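Table Tidying Task: How to Prepare and Record One Round

Pokham Robotics Club, student guides

In this guide we explain how our club does one round of the table task. It was written by Iida Saarela and checked by Femi Nwankwo. Please read all of it before you switch on the arm, also if you have done the task in the beginner group.

Put the objects on the white table first. You need the ketchup on its plate, the blue bowl, the green dishes and the toy food. Leave space between the dishes, so that the fingers can go down without touching a neighbor.
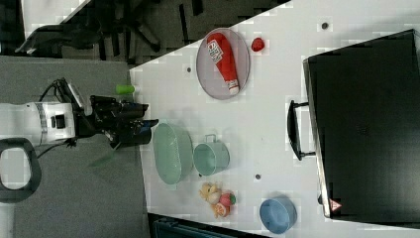

Page last changed: 3 May 2018

Step 1. Start the program Keden on the club computer and choose task number 2217. Wait until the arm is in its start position. One student stays at the stop button during the whole round, and this student does no other job.

Step 2. Move toward the cup slowly. A mug on its side is more difficult than a standing one, so come with the gripper open and stop before you are over it. Look from the side of the table also, not only at the screen.
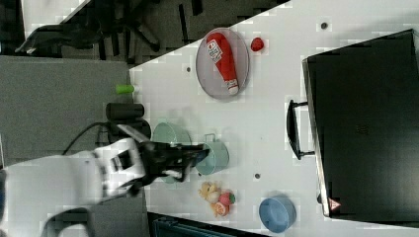 Step 3. Make the grasp. Close the fingers at speed 20 or lower. If the object slides away, open again and go back up. Do not push it with the closed gripper. Aleksi Tuominen did this in our first week and we had to order new finger pads from Kinnunen.

Step 4. Before you go to the far side of the table, check where the elbow will pass. The arm can cover a dish in the overhead view, and then you must remember where it is. Keep the fingers away from the black lid on that side, and see that the cable at the wrist has a free loop.
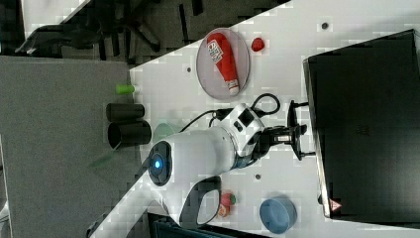
Reading time: 2 minutes

Step 5. When the object is placed, lift the gripper straight up and only then turn it. Save the round with your name and the task number. If you forget the name, Zdenka Krasniqi must look for your file by hand, and she has many files.

Step 6. Bring the arm to the side, so the dishes can be seen well from above. Compare the table with the list and write down each object which has moved.
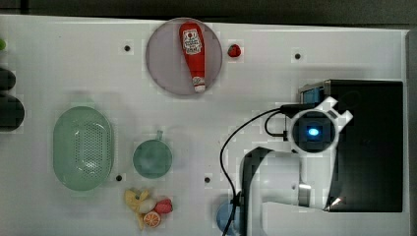 If something goes wrong

The arm stops and does not answer: press stop, wait, and start Keden again. Do not pull the arm by hand.

Error 2429 on the screen: the gripper has lost its connection. Call Tsehay Tufa before you touch the plug.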